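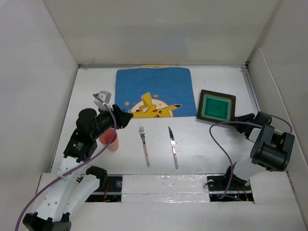 Pikachu placemat, square dish, pink cutlery, pink cup. The full kit, before anyone sits down.

I have never believed in placemats. My mother had a drawer of them, the cork-backed kind with hunting scenes, and as far as I could tell their job was to be wiped down instead of the table, which then got wiped down too. So when Kiều Đỗ wrote to me after my post on napkin rings and said I should try setting a proper place at every meal for 25 days, I said fine, and I expected to be bored by day three.

Kiều's argument goes like this. If the place is laid before the food is ready, you sit down. If it isn't, you eat over the sink. She has a whole theory about it and sent me a link to a book by someone called Grímsdóttir, which I read as far as page 151. There is a chapter on forks. Grímsdóttir thinks that "the laid place is an invitation to the self." I think it is a fork and a knife with a gap where the plate goes.

The things, then. The placemat is blue cloth with a fine rib to it and a yellow Pikachu printed at the bottom, plus a star and what I take to be a planet. I wanted to dislike it. I'm a grown woman and I don't need a cartoon looking up at me while I eat lentils. But cloth lies quieter than cork, and the ribbing hides crumbs, which may or may not be a good thing. It will not lie flat along the far edge. Kiều says iron it. I am not going to iron a placemat.

The dish I have no complaints about. Square, dark brown rim gone rusty in patches, teal on the slopes and a deep glossy green in the middle. I got it at Candalano, on the shelf by the register where they put things they've given up on. Square dishes are supposed to be annoying because sauce gets into the corners, and yes, it does. I use bread.

Now the pink handles. The fork and knife came as a pair from Lidel, and the listing had 1113 reviews, nearly all five stars, nearly all saying "so cute." One person said the knife was hard to sharpen. I trust that person. It gets through a baked potato and a soft pear. I would not ask more of it.

As for the cup, it's coral pink and you can see through it, and it makes tap water look like something you'd be charged for.

Did any of it work? I sat down more, I'll give her that. I also did more laundry, and the Omo tub went faster than usual, so somebody should put that in a book. Inger Sveinbjörnsson asked in the comments last time whether setting a table "changes the food." No, Inger. Soup was soup.

I'm keeping the dish and the cup out. The placemat has gone in a drawer, and I'll see in November whether I've missed it.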